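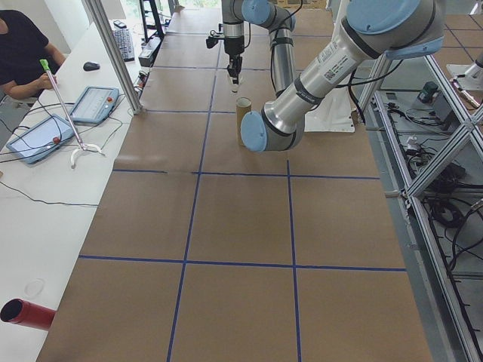

3.2 작업 영역 구획 및 운용 규칙

그림 4. 파지 작업용 작업대. 갈색 크라프트지 위에 청색 테이프로 격자를 구획하였으며, 그리퍼 아래에 판지 튜브가 수직으로 놓여 있다. 왼쪽 책상에 티치 펜던트 2대가 있다.

본 절에서는 원격 조작 및 자율 파지 실험에 공통으로 적용한 작업 영역 규칙을 기술한다. 규칙은 Zikamero 과제의 내부 운용 지침 2판(2023년 7월)을 기초로 하며, 3.1절에서 정리한 위험성 평가 결과를 반영하여 일부 조항을 수정하였다. 적용 범위는 로봇 팔, 그리퍼, 작업대 및 조작자 책상으로 한정하고, 이동 로봇과 공유하는 통로는 제외한다.

3.2.1 격자와 좌표 기준

작업면은 종방향 테이프 2줄을 기준선으로 하고, 여기에 횡방향 테이프를 교차시켜 사각형 셀로 나눈다. 대상물의 초기 위치는 셀 번호와 셀 내 오프셋으로 기록한다. 오프셋의 허용 오차는 5 mm이며, 이를 초과한 시행은 폐기하지 않고 별도 플래그를 부여한다. 테이프는 시각적 기준으로만 사용하고 로봇 좌표계의 보정에는 사용하지 않는다. 보정은 매 세션 시작 전에 기계적 기준점에 대하여 수행한다.

크라프트지는 주름이나 이음매가 대상물의 자세에 영향을 줄 수 있으므로 직립 대상물을 놓기 전에 해당 셀의 평탄도를 육안으로 확인한다. 주름이 셀 중앙을 지나는 경우 인접 셀을 사용하고 변경 사항을 기록지에 남긴다. 종이를 교체한 뒤에는 격자를 다시 측정한다. 교체 전후의 데이터는 동일한 세션 번호로 묶지 않는다.

3.2.2 조작자 위치와 비상정지

조작자는 로봇 작업대와 분리된 책상에 착석한 상태에서 시행을 개시한다. 구동 전원이 인가된 동안 상체나 팔을 격자 영역 안으로 넣는 행위는 금지한다. 대상물의 재배치는 보호 정지 상태를 확인한 후에만 허용하며, 소프트웨어상의 일시정지는 보호 정지로 인정하지 않는다.

티치 펜던트는 조작자의 팔이 닿는 범위에 두고, 비상정지 버튼 위에 다른 물건이나 케이블이 놓이지 않도록 한다. 펜던트가 2대 이상인 경우 각 장치와 로봇의 대응 관계를 세션 시작 시 구두로 확인하고, 버튼을 하나씩 눌러 정지 대상을 검증한다. Billthorpe 시험실에서 실시한 예비 운용에서는 이 대응 관계의 혼동이 절차 위반 가운데 가장 빈번한 유형이었다. 이에 따라 개정판에서는 검증 절차를 권고에서 의무로 변경하였다.

3.2.3 접근 속도와 파지 조건

그리퍼는 대상물의 상방에서 수직으로 접근한다. 대상물 상단으로부터 65 mm 이내에서는 감속 구간을 적용하고, 손가락 끝이 대상물 상단에 도달하기 전에 개방 폭을 확정한다. 감속 구간에서 개방 폭을 변경한 시행은 조건 불일치로 분류한다. 판지 튜브와 같은 중공 대상물은 과도한 파지력에 의해 변형될 수 있으므로 파지력 상한을 강체 대상물과 별도로 설정하였다. 변형이 확인된 튜브는 이후 시행에 재사용하지 않는다.

3.2.4 케이블 및 주변 물품

팔을 따라 배선된 케이블은 손목 관절의 전 가동 범위에서 장력이 걸리지 않도록 여유 길이를 둔다. 여유분이 작업면에 닿는 경우 고정 위치를 조정한 뒤 저속으로 전 범위 동작을 1회 확인한다. 작업대 하부 선반의 케이블은 작업면 위로 노출되지 않게 하며, 식별 표지가 없는 배선은 세션 중에 분리하지 않는다. 시행에 사용하지 않는 대상물은 격자 밖에 보관한다.

3.2.5 준수 여부의 기록

상기 규칙의 준수 여부는 Grellex 기록 양식에 시행 단위로 입력하였다. 전체 4000회 시행 중 666회에서 하나 이상의 플래그가 부여되었다. 플래그는 위치 오차, 조건 불일치, 절차 위반의 세 범주로 나누며, 한 시행에 복수의 범주를 부여할 수 있다. 절차 위반으로 분류된 시행은 성능 분석에서 제외하고, 나머지 두 범주는 포함한 결과와 제외한 결과를 4장에서 함께 제시한다. 분류 기준은 Bošković 점검표의 항목 순서를 따랐으며, 판정이 일치하지 않은 시행에는 더 엄격한 쪽의 판정을 적용하였다.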